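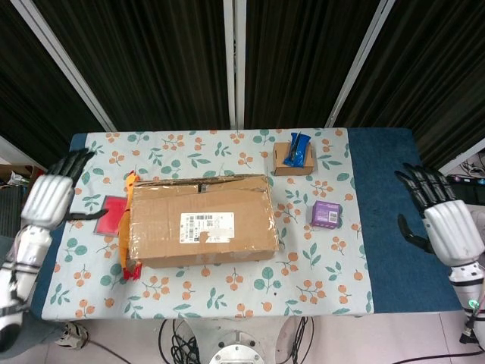

A cardboard box on a berry-print tablecloth, label and all.

Well, it's happened. The parcel counter at the back of Breslow Stores is closing at the end of November, and I for one am going to miss it terribly. I popped in on Monday for stamps and there was the notice, taped up next to the birthday cards where I very nearly didn't see it.

If you live on our side of the river you'll know the counter I mean. It has been run by Dayana Quintero for as long as we've lived here, and she has handed me everything from a car exhaust to my daughter's wedding shoes. She told me the firm that handles the parcels, Zillex, is moving everything to lockers outside the station. The shop itself is staying put, so don't panic about your bread and milk!

The lockers are going in along the wall by the taxi rank, 32 of them, and they'll be open day and night. You get a code on your phone, you type it in and a door pops open. Fine for me, I suppose, as I walk past the station most days (and I'm forever missing the counter by five minutes). Not so fine for my neighbour, who has a phone the size of a brick that doesn't do codes, or for anyone up on Kirow Hill who relies on the 22 bus. It stops right outside Breslow's and nowhere near the station.

I asked Dayana how many parcels she gets through and she said 900 in a normal month, and then she laughed and said not to ask her about December. She isn't losing her job, I'm glad to say. She'll be on the main till and she's taking over the flower buckets too, which have needed somebody to love them for years.

Ettore Donati, who has the Sala café next door, is less cheerful. Plenty of people collect a parcel and then go in to him for a coffee while they open it - I've done it myself, many times, and left him with the packaging - and he reckons he'll feel the difference by Christmas. He's been on to Zillex to ask whether a few lockers could go in his side passage instead. They've said they'll come and measure it, so fingers crossed. He's offered to keep the passage lit in the evenings as well, and he says the bins can go round the back.

In the meantime, a few bits you need to know. The last day for dropping off returns at the counter is the Friday before it closes, and the last collections are on the Saturday, up to 2 in the afternoon. Anything still on the shelf after that goes back to the sender. Dayana has a fair few waiting, so if you had one of those cards through the door and stuck it behind the clock, go and dig it out!

There's a sheet by the till if you want to put your name down for lockers at the café. I've signed it, and so had most of the bus queue by the time I left. Stamps are staying at the shop, by the way, and so is the photocopier, when it's working.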